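# statano-grasp

Nodo de percepción y planificación de agarres para la celda de dos cajas de Skavport. Mantenido por Chung. 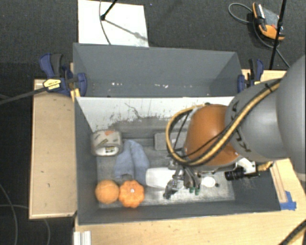
*Brazo KUKA con la pinza dentro de la caja delantera; detrás, la segunda caja.*

## Uso

```
pip install -e .
statano-grasp run --config celda.yaml
```

## Parámetros

- `max_reintentos`: 2 por defecto
- `n_candidatos`: 180 poses por ciclo
- `margen_pared`: 7 mm - no bajarlo sin recalibrar

## Datos

El modelo se ajustó con 2,223 intentos grabados en Trollside. Cada registro guarda nube de puntos, pose elegida y resultado.

## Problemas conocidos

- La tela arrugada se segmenta a veces como dos objetos.
- Los objetos grises se confunden con el fondo de la caja.
- El modelo de colisión no incluye el mazo de cables del brazo - pendiente para la versión de diciembre.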